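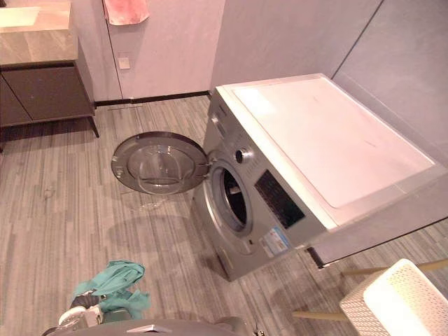
2 min read

Forum > Perception and Planning > Self-filter and collision maps

Search this forum... Advanced search

Thread: Open washer door missing from collision map
Started July 2018

rvenckus
The planner in Kütt keeps routing the forearm through the open door. The dark ring shows up in the point cloud, but the window returns almost nothing and the floor behind it comes through as valid points. The free-space update then clears the middle of the door. Planning request 1,847 in my log goes straight through the glass, and the checker calls it collision free. Head camera is at 720 lines. The garment in the gripper is not modeled at all.

aivar_l
Don't fix this in the cloud. Fit a circle to the ring, estimate the hinge side, and insert a solid disk as a collision object. You have to lock those voxels or the next update carves them out again.

povilas.s
Disagree with the solid disk. The window is domed, so a flat disk is wrong exactly where the wrist passes. Use a short cylinder and pad it by 3 cm.

aivar_l
Padding that much closes off half the approaches to the drum. I would take the dome from a mesh and leave the padding at default.

s_lavoie
Related problem, the self-filter on the legs. Mine removes the shins fine, but anything lying near them goes too, and thin black cable is the first to disappear. The foot step checker then treats the carpet as clear.
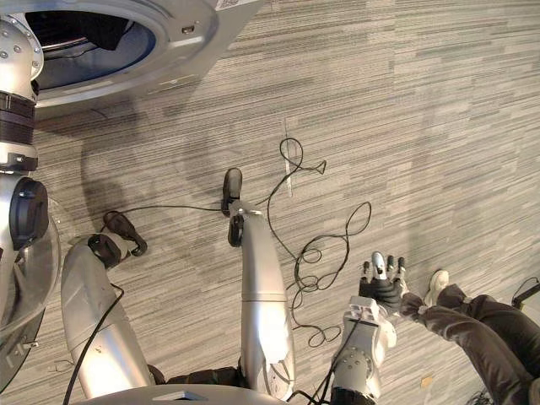 Head camera, one foot tipped up, cable loops on the carpet.

povilas.s
What link padding are you running on the shins?

s_lavoie
Stock Loltel config, so more than I would like. Lowering it leaves speckle along the metal.

rvenckus
Cylinder is in, voxels locked. The planner now goes over the top of the door. For the garment I attached a box to the gripper link — crude, and it blocks the drum opening if the box is too wide.

aivar_l
Allow contact between that box and the gasket only. Leave the door checked.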